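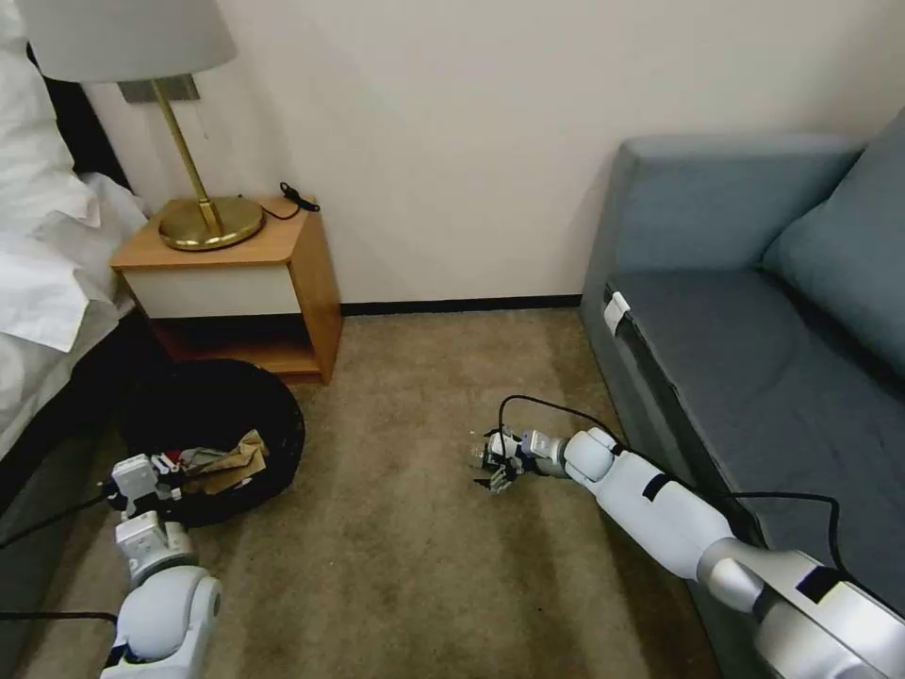 ## Summer club, week six: the trash task

7th August

We spent all of today's session on the trash task. For anyone who hasn't read the earlier posts, the club is working through a list of hotel room chores with a two-armed robot, and this one is picking up litter from the carpet and putting it in the wastebasket. It sounded like the easy one when we wrote the list in April. Making the bed is still further down and I'm not looking forward to it.

Nazmiye Sarıgül had the controls for the first half and I had them for the second. Matilde Gouveia kept the log, and Renata Sobczak reset the floor between runs. Resetting is a dull job but it matters more than we thought. If you put the litter back in the same spots every time, the person driving gets good at those spots and nothing else. Renata tosses the pieces now and doesn't fix how they land.

Our litter is a small plastic bottle, a crumpled paper bag and a red and white carton, plus whatever else is in the supply box that day. The bottle is the one everyone wants to talk about. When it lies on its side it can roll if you touch it off center, and then you are chasing it toward the sofa. Nazmiye's method is to come straight down over the middle and close slowly. Mine was to come in from the cap end, and I gave that up after a few tries.
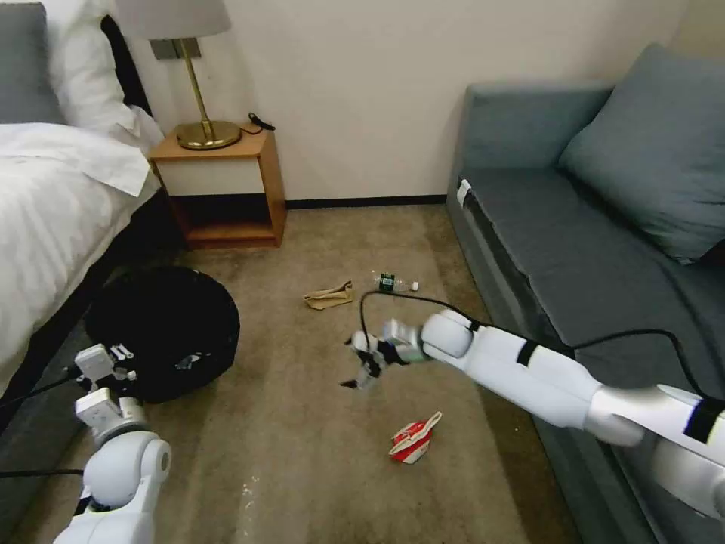 The paper bag is easier to grab but harder to let go of. A fold catches on a fingertip, the hand opens, and the bag just hangs there. You have to shake the wrist a little over the basket. Matilde wanted to know if a shake counts as part of the run or as a retry. We argued about it for longer than we should have and decided it counts as part of the run, as long as the bag ends up inside.

The carton is in between. It has enough stiffness to hold its shape and enough corners to get a grip on. If every hotel guest left only cartons, we would be done by now.

The other question was which arm should do what. On our first plan the right arm picked up everything and carried it across to the basket, with the left arm parked. That works, but the reach gets long and the cable starts to pull. Celina Wróbel suggested keeping the left hand by the basket so it can push down anything that sticks up over the rim. I liked that better. It does mean paying attention to both hands at once, and I bumped the rim on my second run.

We are up to 213 logged runs for this chore – Matilde's number, and she is careful. The goal we set with Nermina Stojanovska, who runs the club, was 229 before we move on, so it should only take one more session. Nermina picked that number to match the total from the Yule project in 2018, which was the last time the club did anything with floors. I wasn't a member then.

Things I want to remember for next time:

- Check the cable loop on the right arm before every run. It rides up during long reaches.
- Start with the piece farthest from the basket. I kept leaving it for last and rushing it.
- Say out loud when you are done, so Matilde can stop the clock.
- Bring more paper. The bags get soft after a while and stop behaving like fresh ones.

After trash we have 2 chores left before the open day at Clalton, and one of them is folding a towel. Celina has already started practicing the folds by hand at home and writing down the steps. I'll post her notes once she says they're ready.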